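Unit 11: A grasp that closed on nothing

Course notes, Manipulation Laboratory, Clarkstead
Notes prepared by Amnuay Thaweesak

Reading before the session: the gripper section of the lab manual, and your own notes from Unit 4 on frames and transforms. Bring the log viewer, installed and working.

11.1 Purpose of the session

Unit 11 works through one fault from first symptom to corrected code. The fault appeared in the block-placing task, run in the Vadeck simulator, and cost the July group most of a lab afternoon. The error itself is one line long. Most of the time went into looking in the wrong place, and the notes follow the search in the order it was made, including the two wrong turns.

11.2 The task

The arm moves to a pre-grasp pose above a small block, descends, closes the two fingers, lifts, and carries the block to a target. The policy receives the wrist camera view and the joint state. It outputs a change in pose and a gripper command. The controller, Drevunov, turns these into joint targets and reports a status word after every motion.

The status words used here are:

REACHED: the pose error is below tolerance.
HELD: the fingers stopped before the fully closed position.
EMPTY: the fingers reached the fully closed position.
TIMEOUT: the motion did not finish in the time allowed.

Note that HELD says nothing about what is between the fingers. It reports only that they stopped early. Students who skipped this line in the manual should go back to it now.

11.3 Symptom

A batch of 940 episodes was run overnight. The summary page listed a high rate of HELD, and the batch was accepted as good. The task score, computed separately from the final block position, was close to zero. The two results were read by different people, and the disagreement was found only when both columns were placed in one table.

On replay, the arm descended next to the block, closed, reported HELD, lifted, and traveled to the target with nothing in the fingers. The block stayed where it was.

11.4 First wrong turn: perception

The first suspicion fell on the camera. The reasoning was that the policy had misjudged the block position, perhaps on account of the shadow the gripper casts on the work surface. The group changed the light direction and ran again. The miss was unchanged in size and direction.

That result should have ended this line of inquiry. An error in perception would be expected to vary with lighting, with block color, and with block position. An offset that stays constant under all of these points to geometry. Instead, the group spent another hour on image augmentation.

11.5 Second wrong turn: friction

The second suspicion was contact. If finger friction is set too low, a block can be squeezed out as the fingers close, and the log would show HELD for a short interval followed by EMPTY. The friction value was raised twice.

The contact log had not been opened at this point. When it was, it showed no contact between either finger and the block in any of the failed episodes. There was nothing to slip. The contact recorded was between the two fingertips, which met slightly before the closed position because of their collision shapes. The controller saw the fingers stop early and reported HELD.

11.6 Cause

Two faults were present, and each hid the other.

Fault A. The tool center point was defined for an older set of fingers. The replacement finger model, Noiphan, is longer, and its mounting flange is turned relative to the old one. The mesh had been replaced in the robot description file, but the tool center point had not. All commanded poses were therefore correct for a tool that was no longer fitted, with an error of 13 mm in the plane of the table.

Fault B. The threshold for EMPTY was set at the exact closed position, with no margin. The new collision shapes made that position unreachable, so EMPTY could never be reported.

With Fault A alone, the batch would have shown EMPTY throughout and been stopped early. With Fault B alone, the grasps would have succeeded and the bad threshold would have gone unnoticed, possibly until the code was moved to hardware.

11.7 Safety note

On the real arm, Fault A is a collision hazard. A descent computed for a shorter finger drives the longer one into the table. In simulation the fingertip passed close to the surface without a report, as table contact was not among the logged pairs. It is now logged, and any such contact ends the episode.

Do not run a new finger model on hardware until the tool center point has been checked by touching a known point from two approach directions. Keep speed reduced for this check and keep one person at the stop button. The check is repeated after every change of fingers — including a change back to the old ones.

11.8 Correction

1. The tool center point is now computed from the fingertip frames in the robot description. It is no longer typed in by hand.
2. The EMPTY threshold has a margin, measured by closing the gripper with no object present.
3. HELD is accepted only if the contact log shows both fingers touching the same object.
4. The batch summary prints the status rate and the task score side by side.

Item 3 is available only in simulation. On hardware, the nearest substitute is finger width compared with the known width of the block, which fails for objects of unknown size.

11.9 Work for the lab report

Using the replay files, plot the distance from tool center point to block center at the moment of closing, before and after item 1. State which frame you used. Then restore Fault B by itself and describe what the summary page shows.

Explain in one paragraph why changing the light was a useful test even though the light was not the cause. Reports that give only the corrected line of code will be returned.
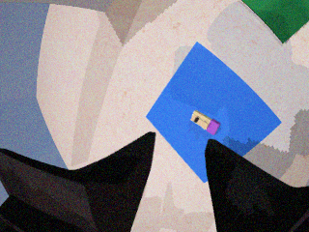 Figure 11.1. Simulated view between the gripper fingers, with the block on the blue mat.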